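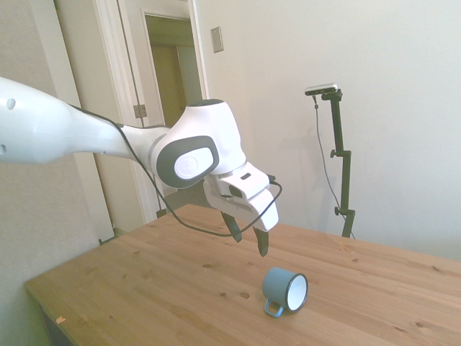
Photo: Arvid Berge, Dodthorpe Robotics Club

Section 4. Setting up the table for the mug task

Read this section before your first session with the arm. It is for club members who have finished Section 3 (switching on, brakes, home position) and have their name on the list by the door. If your name is not there yet, please ask Irfan Khattak first.

The mug task is the first task for every new team in the Dodia competition. A mug lies on its side on the table. The arm must pick it up, set it upright and let it go without dropping it. The small enamel mug is good for learning, as it does not break when it falls. Do not bring a glass or a ceramic cup from the kitchen.

4.1 What you need

The arm with the two-finger gripper, already mounted
The depth camera on its stand
The club laptop with Grokier installed (the control program we wrote last year)
One enamel mug, blue or green
The red stop button, on its own cable
Masking tape and a soft pencil
The team logbook

4.2 Preparing the table

1. Check that the arm is in home position and the program is not running. The stop button must be pressed in.

2. Clear the tabletop. Bags, drinks and phones go on the shelf, also when you need them "only for a minute".

3. Wipe the boards with a dry cloth. Small wood chips do no harm to the arm, but a chip under the mug can make it roll.

4. Push the table with your hip, gently. If it moves, tighten the feet. A table which has moved needs a new calibration, even if the movement was very small.

5. Mark the work area with four short pieces of tape. The corners should be 18 cm from the edge of the table or more. The arm can reach outside this area, but at the edge the fingers come down at a bad angle.

Note: The knots in the pine boards are dark and the camera program sometimes takes one of them for an object. In Grokier, open Table and choose Learn empty table before you put down the mug. You must do this again every time the table was moved or the room light was changed.

4.3 The camera

6. Look at the stand from the side. The pole must be vertical and the camera must face the table. If somebody used the stand for another project, the horizontal arm is often too low.

7. Loosen one knob at a time. Hold the camera with the other hand while you do it. The clamps do not hold anything when they are half open.

8. Set the height so that the lens is 900 mm above the tabletop. Measure with the steel ruler, not with the tape measure from the drawer, which has a bent hook.

9. Let the camera cable hang down beside the stand in an easy curve. Do not pull it tight and do not wind it around the pole. A tight cable turns the camera a little each time somebody touches it.

10. Start Grokier and open the Camera page. All four pieces of tape must be visible. If one corner is missing, go back to step 7.

Caution: Never lean on the stand. Never move the camera while the arm is running.

4.4 The cable on the arm

The gripper gets its power and its signals through the thin black cable which runs along the top of the arm. It has a loose loop at the hand. This loop is needed when the wrist turns, so please do not make it shorter and do not fix it with tape.

11. Before each session, follow the cable with your eyes from the upper link to the hand. It should lie over the wrist joint and should not be caught anywhere.

12. In Grokier, choose Slow and turn the wrist once to each side. Keep one hand on the stop button. Watch the loop the whole time. If it becomes tight, or if it comes between the fingers, stop and call Irfan or Arvid.

Caution: In March a team let the loop catch on the handle of the mug. The mug was not damaged but the connector was, and we lost two sessions waiting for a new one from Moen. If the loop hangs lower than the tips of the fingers, do not start.

4.5 Placing the mug

13. Press the stop button in before your hand goes under the gripper. This is the most important rule in the section and it has no exceptions.

14. Lay the mug on its side inside the tape. For the first exercise, the open mouth points away from the arm. Turn the mug until the handle rests on the table. In this position it lies still. With the handle up, it rolls.

15. Draw a light pencil line along the side of the mug, so that you can put it back in the same place for the next try. Please do not use a pen on the wood.

16. Take your hands away, and say "clear" loudly. The person at the laptop repeats "clear", and only then releases the stop button.

4.6 First approach

17. Choose Hover. The gripper moves above the mug and waits with the fingers open and pointing down. It should stop well above the table. The fingers do not have to be exactly over the mug at this moment — a little behind it or beside it is normal before the correction.

18. Look from the front and then from the side. It is easy to believe that the finger is over the mug when it is in fact behind it.

19. Correct the position with the arrow keys. One press is 2 mm. Do not hold the key down.

20. When both team members agree, choose Down, slow. The program asks one more time. Answer yes only if the other person has a hand on the stop button.

21. Close the gripper with force level 1. Level 1 is enough for the enamel mug. Level 3 is for the wooden blocks and it will leave a mark in the enamel.

22. Write the result in the logbook: the start position, the force level, and what happened. A drop is also a result. Team 13 wrote down 194 tries last season, including all the bad ones, and their notes are still the best help we have for the grip angles.

4.7 If something goes wrong

The gripper stops and does not come down.
The program has found an object outside the tape. Check the table, then do Learn empty table again. The mug must be off the table when you do it.

The mug turns when the finger touches it.
One finger comes down before the other. Correct the wrist angle by small steps and try again from Hover.

The camera shows a white spot inside the mug.
The inside is white and glossy and it reflects the ceiling light. Turn the mug a few degrees, or switch off the ceiling light nearest the camera and do Learn empty table again.

The arm makes a clicking sound.
Press the stop button and leave the arm as it is. Do not push it by hand. Write the time in the logbook and tell Arvid.

4.8 After the session

Send the arm to home position, press the stop button in, and close Grokier before you close the laptop. Put the mug back in its box. The camera stays on its stand. The tape can also stay, if it is still flat.

Section 4 last changed 8/8/18, I. Khattak. Steps 11 and 12 are new — please read them also if you know the old version.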